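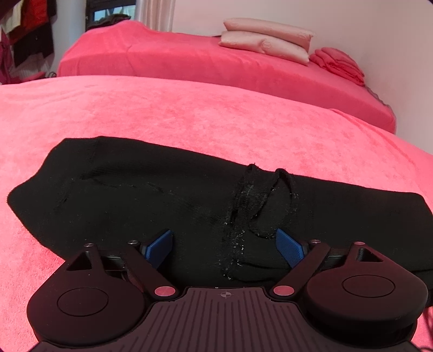

Notizen zum Vortrag "Flicken statt wegwerfen", Gemeindesaal Jernport, January 7, 2018

Vor dem Beginn: Wasser hinstellen, Mikrofon prüfen, die Wollproben auf den Tisch neben der Tür legen. Kiri Kereama begrüßt und stellt mich vor. Bitte langsam sprechen, ich werde sonst bei den langen Wörtern zu schnell.

Folie 1 - Begrüßung
Guten Tag und danke für die Einladung. Ich spreche heute über das Stopfen von Strümpfen und Socken, und ein wenig über die Frage, warum so viele Menschen es verlernt haben. Deutsch ist nicht meine erste Sprache. Wenn ich ein Fachwort falsch benutze, dürfen Sie mich gern korrigieren, die Handarbeit hat in jeder Sprache ihre eigenen Namen.

Folie 2 - Wie ich dazu kam
Gelernt habe ich es bei Anahera Sheehan in Mahuika. Sie hatte ein Stopfei, das schon sehr abgegriffen war, und sie ließ mich am ersten Abend nur gerade Fäden spannen. Kein Weben, nur Spannen. Ich fand das damals langweilig. Heute mache ich es mit meinen Kursteilnehmern genau so.
(Hier das Stopfei hochhalten und herumgeben.)

Folie 3 - Wo ein Strumpf kaputt geht
An der Ferse und an den Zehen, das wissen alle. Aber auch unter dem Ballen wird das Gestrick dünn, und dort merkt man es später. Bitte zu Hause einmal die Hand in den Strumpf stecken und gegen das Fenster halten. Wo das Licht durchkommt, kann man schon arbeiten, bevor ein Loch entsteht. Eine dünne Stelle zu verstärken dauert nicht lange. Ein großes Loch kostet einen ganzen Abend.
Frage an das Publikum: Wer hat zu Hause eine Tüte mit Strümpfen, die man "irgendwann" flicken will? Hände abwarten, nicht selbst antworten.

Folie 4 - Das Garn
Meistens wird zu dickes Garn gewählt. Dann bildet sich ein harter Knoten im Schuh und man geht den ganzen Tag darauf. Das Garn soll so dick sein wie der Faden im Strumpf, lieber etwas dünner. Für Wolle nehme ich Wolle mit einem Anteil Polyamid. Für Baumwolle nehme ich Baumwollgarn, auch Sticktwist geht gut, wenn man ihn teilt.
Zur Farbe: Bei dunklen Strümpfen bei Tageslicht arbeiten. Wer abends arbeiten muss, kann etwas Helles unterlegen, dann sieht man die Maschen besser. Oder man nimmt gleich eine andere Farbe und zeigt die Reparatur. Alby Kereama trägt zu schwarzen Socken nur senfgelbe Stopfstellen, er sitzt heute in der zweiten Reihe. (Vorher fragen, ob ich das erzählen darf!)

Folie 5 - Vorbereitung
Den Strumpf waschen und trocknen lassen. Fusseln mit einer weichen Bürste entfernen, sonst zieht man sie mit der Nadel hinein. Lose Fäden am Rand des Loches nicht zu knapp abschneiden. Anahera schneidet gar nichts ab, ich schneide ein wenig. Beides hält.

Folie 6 - Die Technik, kurz
Neben dem Loch im gesunden Gestrick anfangen, einen Fingerbreit entfernt. Die Fäden in einer Richtung spannen, nicht ziehen. An jedem Wendepunkt eine kleine Schlinge stehen lassen, weil das Garn beim Waschen noch eingeht. Danach quer weben, einmal drüber, einmal drunter, in der nächsten Reihe umgekehrt. Kein Knoten am Ende, nur den Faden vernähen.
(Stoffprobe zeigen, die große mit dem roten Garn. Für die hinteren Reihen aufstehen.)

Folie 7 - Zahlen aus unserem Reparaturkreis
Im letzten Jahr haben wir 58 Paare angenommen. Bei 27 davon war auch der zweite Strumpf schon dünn, obwohl nur einer abgegeben werden sollte. Daher meine Bitte: immer das Paar mitbringen.

Folie 8 - Wann es sich nicht lohnt
Wenn das Bündchen nicht mehr hält oder die ganze Sohle durchsichtig ist. Solche Strümpfe sammelt Ewan Merrick, er schneidet sie in Ringe und macht Topfuntersetzer daraus. Die Kiste steht bei der Garderobe.

Mögliche Fragen
Kann man mit der Maschine stopfen? - Ja, bei Arbeitshosen gut, am Fuß finde ich die Stelle zu steif.
Wie lange hält es? - Das kommt auf das Garn und den Schuh an. Mein ältestes Paar hat ungefähr mehr Stopfgarn als Strumpf.
Wo bekommt man ein Stopfei? - Flohmarkt. Eine glatte Glühbirne oder eine kleine Orange geht auch.

Danach: Keegan Tautahi verteilt die Nadeln zum Üben. Stumpfe Nadeln für Anfänger, die Dose mit dem grünen Deckel. Nadeln am Schluss wieder einsammeln.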